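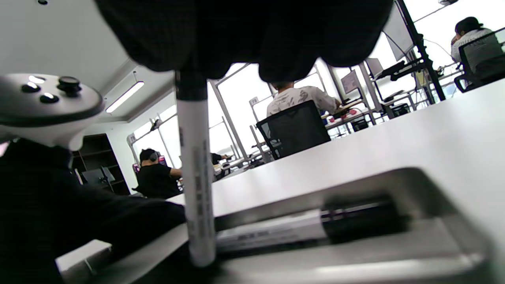
Shared Desks, Clear Desks: a report on tabletop tidying in a shared workroom

Group members: Austra Hunt, Rasmus Navickas, Dzintra Rimkutė
Supervisor: Gemma Russo

1. Background

Our project looked at how people use a long white table in a workroom where most of the other desks are taken up with monitors. The room has tall windows and black mesh chairs, and several people work in it at once. The long table is meant to be free for anyone. In April we asked what gets left on it, and whether a pen tray would help.

We handed out a short form and got 58 back. Of these, 18 said they had given up on the table at least once in the past month and gone elsewhere. The usual complaint was small items: pens, cables, cups.

2. Method 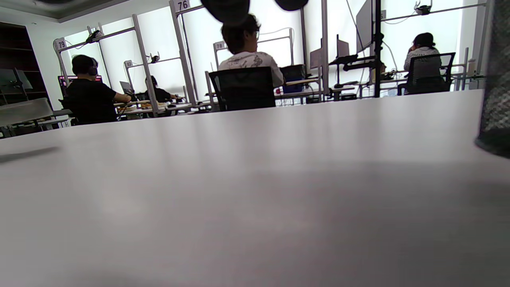 We tried two arrangements, one after the other. In the first, the table was cleared each morning and nothing else was changed. In the second, a tray for marker pens was added and people were asked to put pens back in it when they had finished. Rasmus checked the table at 4 pm and wrote down what was on it. Austra kept the record sheet, and Dzintra did the Saturday check, when the room is quieter.

We had planned to test a set of Zollow desk dividers as well, but they came too late.

3. Results

Over the whole project we logged 71 stray items. Most of them turned up under the first arrangement. With the tray in place, pens nearly stopped appearing, but cups and paper were left as often as before.
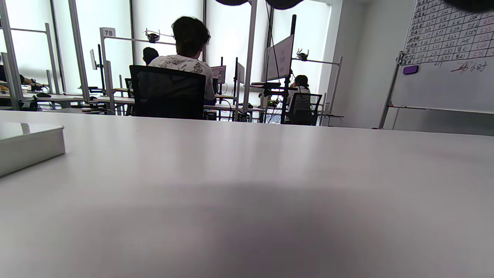

Does the tray need to be near the edge of the table?

We think it works better there. When we tried it in the middle, people had to reach over it, and two of them moved it themselves.

4. Problems

The cloth we used for wiping left streaks, which show up badly in strong window light. Vija Lill in the office lent us a softer one and we used it from then on. 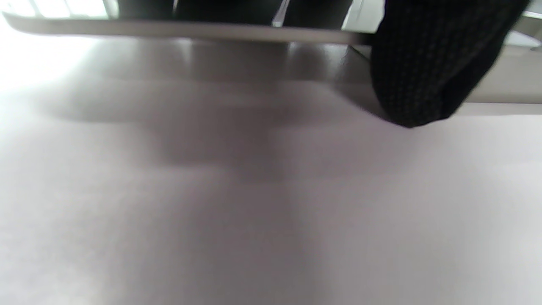 Glare came up in the comments too. Some people said they avoided the window side on bright mornings however clear the table was, so our figures may say less about tidiness than we hoped. We did not record the weather and should have.

5. Further work

We would like to repeat the checks with a second tray for cables, and to note the light each time.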